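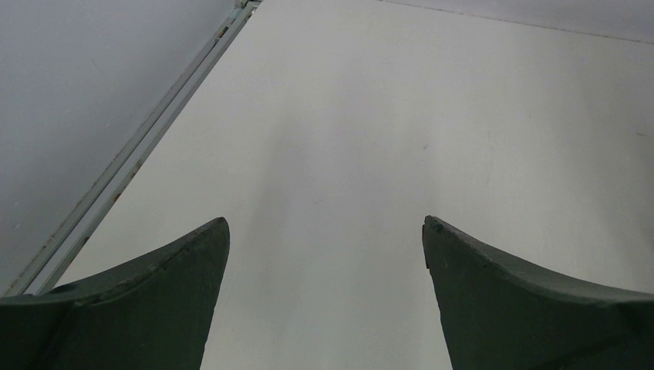 April, bench log, 9:40 am. Starting on the tidy-up list Farzana Mridha wrote for the Sendunbridge shop. The question for the month is whether the arm can take over the end-of-day bench clearing, the chore everyone skips. Before giving it any tools I wanted to see what it does with a bare surface, so the first runs were approach and hover only, fingers apart, nothing to grab. The white is not as plain as we talk about it. There is a dark fleck and a short scratch out toward the right, and the Uddin detector flagged the fleck as a small part on 3 of 30 passes. A person wiping down a bench would try it once with a thumb and move on. Ours goes back each time. Added a minimum size to the detector config and reran, no flags.

The rust on the track I am leaving alone for now. Dinesh wants to take a wire brush to it. I would sooner keep the background the same until we have numbers for the whole list.

10:50. Moved on to hand tools. Screwdrivers first, as they are what gets left out most. Grip force at the default, slow close. Let the planner pick its own grasp point and it mostly goes for the handle, good. Of 30 attempts 29 closed on the tool and held through the lift. The one miss was a bad depth reading, fingers shut short of the handle.

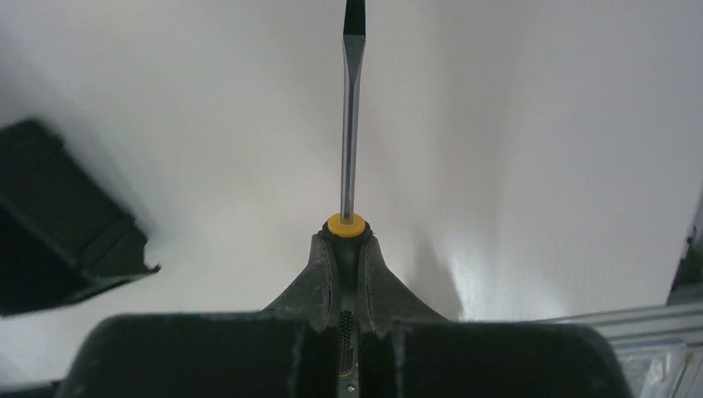 Flat-head, yellow collar, held by the handle with the blade up.

Holding it is fine. Putting it away is where we stop. The rack needs the blade pointing down, and from a grip like this the wrist has to turn right over to get there. The planner will do it but takes the long way around, and I stopped it twice for getting too close to the rail. Hrvoje suggests setting the tool down and picking it up again from the other side. Slower, but no flip near the hardware. Will try that after lunch.

1:30 pm. Regrasp works on the flat-heads. Have not tried anything with a fat handle. Loose wrappers are a separate problem – the depth camera reads clear plastic badly and I have no plan for it yet. Imogen had some luck with a side light at Rusomeck, ask her for the settings.

Where I think we are: it can pick up one known tool from a clear patch of bench and put it somewhere safe. It cannot clear a bench. I would not leave it alone with the shop overnight, and a person still does the job in less time with a coffee in the other hand. Vasanthi disagrees and thinks the regrasp gets us most of the way. She may be right for screwdrivers.

To do
Log folder is at 3,221 files, archive before the next batch
Check finger faces for wear, scuffed along the upper edges
Ask Grivow about softer pads
Slow the wrist down near the rail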